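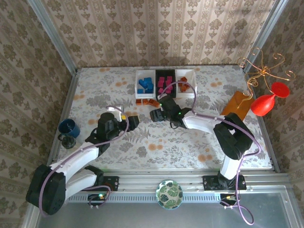
Grippers and end effectors

Re: Finger pads on small blocks, two-arm cell
From: Zaid Rawashdeh
To: the Tornonard bench list
Sent: 16:10

Fares Qudah wrote:
> We have the same kind of two-arm layout as you, arms bolted to the front
> rail, bins at the back. Our left gripper does fine on single blocks but
> makes a mess when they are close together. Before I order anything, did
> you ever compare the Fenislow pads with the plain ones on the sorting
> task? And did you change the closing force in the controller, or leave it
> as it comes? I would also like to know if you had trouble reaching the
> far bins.
>
> Fares

Hello Fares,

Yes, we compared them in March, and I should have written it up then. The short answer is that the pads made less difference than the approach angle.

The task is sorting small blocks by colour into the compartments along the back of the table. Blue goes left, pink in the middle, brown on the right. We ran 3 sets with the plain fingers and 3 with the Fenislow pads, same arms, same controller settings, and the same person driving.

With plain fingers the usual fault was a block turning as the fingers closed, so that it went up on a corner and sometimes dropped on the way over. The pads stopped most of that. What they did not stop was the gripper pushing the neighbouring blocks away when it came down into a group. The pads are thicker than the bare fingers, so if anything they were a bit worse there.

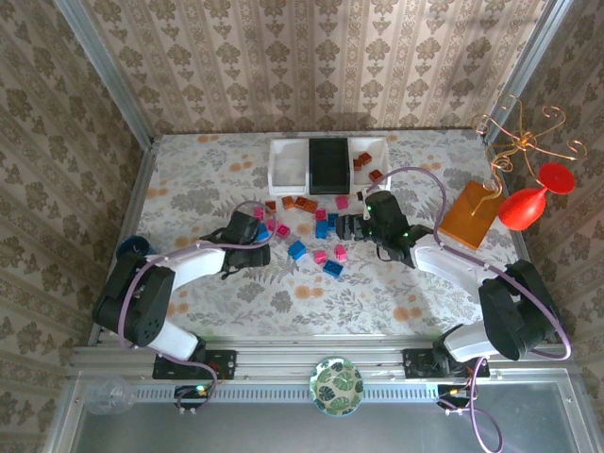

The thing that helped was bringing the wrist in steeper and opening the fingers only as far as needed. We had been opening them fully every time out of habit. With the opening cut down we could take a block from the middle of a group and leave the ones next to it more or less where they were. I would try that before spending money.

On closing force, we did change it. The default on the Stondstead controller was too strong with the pads on, and the motor got warm over a long session. I took it down 2 steps and left it there. Parameter 1610 is the one you want if your firmware is the same as ours. Write down the old value first, as the reset puts back everything and not just that one.

Reach was a problem to begin with. The right arm got to its own side easily enough but had to stretch for the far corner, and at full stretch the gripper sagged and caught the rim. We moved the bins forward by 5 cm and have not touched them since. Check your cables while you are at it. Ours run up the outside of the arms, and the right one was pulling at the elbow until I gave it more slack.

The other thing I would mention is the cloth. It rucks up if the fingers touch down too hard, and then everything standing on it shifts. Tarawneh suggest a rubber mat underneath. I have one here but have not fitted it yet, so I can't say if it is any good.

I have a spare pair of the pads if you want to borrow them before ordering. They fit with the same screws as the plain ones, but you will need to set the closed position again afterwards or the controller will think it is holding something when it isn't.

If you do run your own comparison, please post the settings along with the results. The last thread on this had plenty of opinions and hardly any numbers in it.

Zaid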